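Ticket 527: Order confirmation emails going out twice
Opened by Elli Saarela, Skulis puzzle and game shop

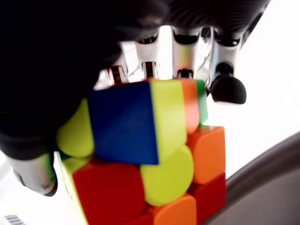

What's happening

Hi there, and thank you so much for picking this up! We run a small web shop on the Lovent platform (puzzles, board games, a few card decks) and since the update on 19 April 2019 every customer has been getting two copies of the order confirmation. The second one comes in 3 minutes after the first, same order number, same total. A few kind people have written in worried that they paid twice. They didn't, I checked the payments one by one over a big pot of coffee, but I do hate giving anyone a fright.

What I've tried so far

I turned the confirmation email off and on again, cleared the cache, and placed a test order from my own account. Two emails. Then I placed one from my husband's phone while he was out fixing the Honda, and got two again. I haven't touched the templates since January.

Reply from Driss Helmy, Rovham Support

Hello Elli, thanks for such a thorough write-up, it saved me a good deal of digging. Your shop has two notification rules listening for "order paid": the old one, and a new one the update added. Could you go to Settings, then Notifications, and switch off the one marked "legacy"? Please leave the other alone, as it handles refunds too.

Reply from Elli Saarela

Done, and my test order brought a single email! I'll watch the next 40 or so orders before we close this, if that's all right with you.

Status: waiting on customer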